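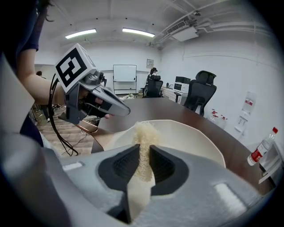
How to Reset a Shared Meeting Table

by Bronwyn Cartwright

If your office is anything like ours at Hinrichs, the big table in the middle of the room is where everything ends up. Lunch gets eaten there, parcels get opened there, and by four in the afternoon you can hardly find a corner for your notebook. I have been putting ours back in order for years now, and I'd love to share the way I go about it. Set aside 40 minutes the first time. After that it goes much quicker, I promise!

You will need two soft cloths, a little mild soap, a shallow bowl for small odds and ends, and a clear box with a lid.

Step 1. Gather the little things

Start with whatever is small and easily lost. A plain white bowl on dark brown wood is hard to miss, so that's where I put anything light or fluffy, like a beige tuft of something that looks like loofah. Tape stays within reach until the very end - you always want it again the minute you've put it away. A small green plant in a cup can stay too, and I wouldn't be without one. Paper bags get a quick peek inside before they go anywhere.
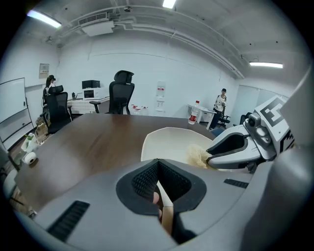 Step 2. Wipe with the grain

Wring your cloth out well, much drier than you think you need, and go along the length of the wood in long, slow strokes. Follow up with the dry cloth right away. Dark wood shows every streak under ceiling lights, so bend down and look across the surface from one end before you call it finished.

Step 3. Give the middle a job

Pick one spot for hands-on work and mark it with a mat or tray. A large light gray one with eight sides sits nicely in the center of a dark table, and people seem to keep to it without being asked. Drinks belong out toward a far corner, caps on tight (a bottle on its side will roll, and I've chased a few). Bigger bits and pieces can go in a see-through box on the floor beside the table, where you can spot what you're after without unpacking the lot.
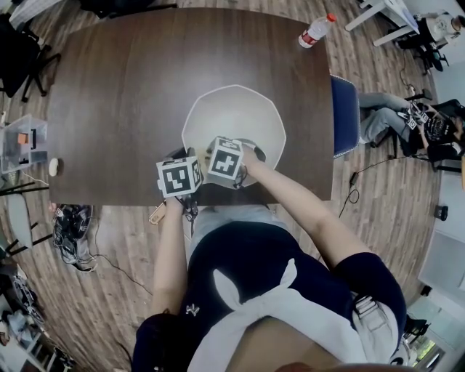
Step 4. Finish with the chairs and the floor

Push in any chair that isn't being used and gather up loose cables along one side, away from where people walk. I like to do this last, with a cup of tea waiting for me.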